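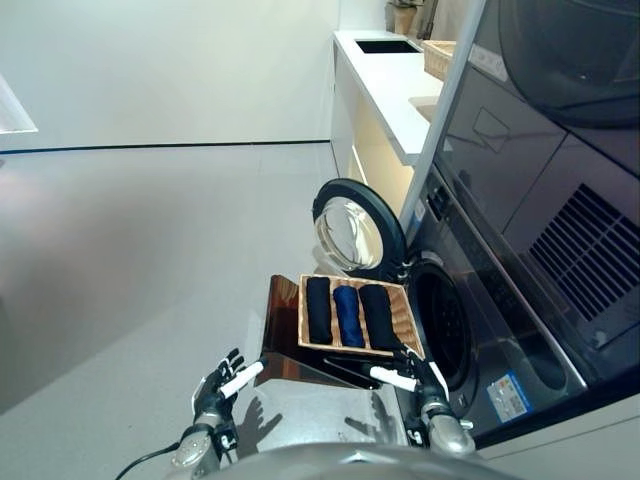 One reader in Pristdale told us she had nearly given up on ever seeing a laundromat in town again, and that she cheered out loud in her kitchen when the notice came through her door. She won't be the only one! After a long stretch of driving the bag over to Isthorpe and back, people in Pristdale are getting a place to wash their clothes on their own main street.

Mar 6, 2018 – The new laundromat opens this week in the old shoe shop on Bickerstaff Street, and it looks set to be a cheerful spot. It has 26 washers, a long folding counter by the window and 3 extra-large dryers at the back for comforters and sleeping bags (anybody who has tried to dry a king-size comforter over two chairs will know what a treat that is). The doors open at six in the morning and stay open until ten at night.

The best bit, to our minds, is the free wash morning. Once a month the first 100 loads go through without charge, soap included, and you don't have to sign up or show anything. Just bring your clothes and get in line. The Isthorpe branch started the same thing last August and it was so well liked that people began bringing coffee and board games to pass the time – we hear one checkers match ran through two full loads and a dry.

There is also a swap shelf for children's clothes near the entrance. Leave what your kids have grown out of, clean and folded, and take home anything that fits. Winter coats are very welcome right now, and so are rain boots in small sizes.

Parking is behind the building, with the way in from the side street. The bus from Isthorpe stops across the road. Machines take coins and cards, and there is a change machine by the door. The first free wash morning will be posted in the window as soon as the date is set.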